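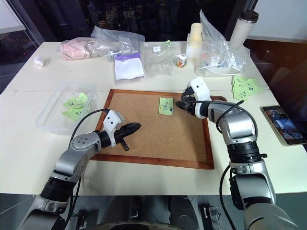 Sticky notes, cork board, two arms. Evening session.

Blog > Robots > Notes from the data room

14/01/2019

I have spent a good part of the winter helping collect demonstrations for a two-armed robot, and I keep getting asked whether I think it will work. My answer gets me odd looks from the people who pay for the coffee, so I am putting it here where I can take my time.

The setup at Undness is simple enough. A person drives the arms through a job, the cameras and joint positions get recorded, and later a model is trained to copy what the person did. The current job is sticky notes on a cork board. Each arm has a gripper that comes to a narrow tip, which helps with paper. The notes have letters and numbers written on them, and the supply sits on both sides of the board so that both arms get a turn. We call one attempt an episode. On my last long shift I logged 138 episodes, and by the end my shoulders felt like I'd been painting a ceiling.

What bothers me is how we talk about that number. It goes on the weekly sheet and the sheet goes to Virance, who fund this, and everyone is pleased when it is bigger than last week's. I have never been asked how many of those episodes were any good. I marked 6 of mine as bad, all cases where I dropped a note and gave up. But there were plenty more where I dithered over the board, went down, came back up, changed my mind and went down again. Those are in the pile as good examples. If the model learns to dither, we will have taught it to.

The usual answer is that more data washes out the noise. Maybe. I have heard this said with great confidence by people who haven't driven the arms for more than two sessions. My own feeling is that operators are not noisy in a random way. I always come at a note from the same side because it's comfortable for my wrist. The other regular operator on my shift likes to pinch low and drag. Put us together and you don't get an average of sensible humans, you get two sets of habits fighting over one pad of paper.

Then there is the clutter. Somebody at Salazar (they wrote the collection guide) decided that the table should never be tidy, so the far half is full of stuff that has no part in the job: plastic bags, a jar with a colorful label, a stack of white cups, a tall bottle. The guide says "vary the distractors between sessions." It does not say how much, or how often, or what counts as a change. In November I moved the same jar back and forth for a week and ticked the box every time. That was allowed.

I will give them this much – the clutter is better than what we had before. The first batch was shot on a bare table and the policy trained on it fell apart as soon as someone left a mug out. I just don't believe that one table's worth of junk stands in for everyone's kitchen or office, and the slides I've seen come close to saying that it does.

The wrist cameras are my other complaint. I went back through the recordings for a few of my own episodes, frame by frame, which I would recommend to anyone who quotes episode counts in meetings.

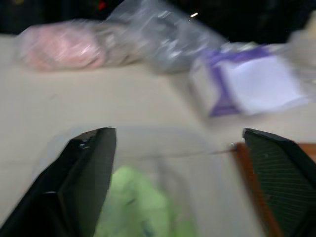 From a wrist camera. Blurry bags at the back, something green between the fingers.

A lot of what I found was like this. Try telling me what the green thing is from that frame alone! The model gets other views too, and the frames on either side, so I don't want to make too much of one smear. Still, when the arm moves fast, the view that is meant to help most with fine work goes soft. The fix would be to drive slower, and driving slower brings the episode count down, and we are back to the sheet.

I asked if we could add a column for quality, even a crude one, a score of one to 3 filled in by the operator right after each attempt. The reply was that operators aren't reliable judges of their own work. Fine, but we are apparently reliable enough to be the thing the robot copies.

Stelau, the planned follow-up, is supposed to use the same pipeline with harder jobs and more tables. I have signed up for it. I like the work, it's oddly calming once the arms feel like yours, and I'd sooner grumble from inside the room. If they publish a success rate I will want to know who picked the test notes, where on the board they had to go, and whether that jar had moved.

Next post will be on the foot pedals, which I also have opinions about.

Get new posts by email. Enter your address to subscribe to the newsletter. You can unsubscribe at any time.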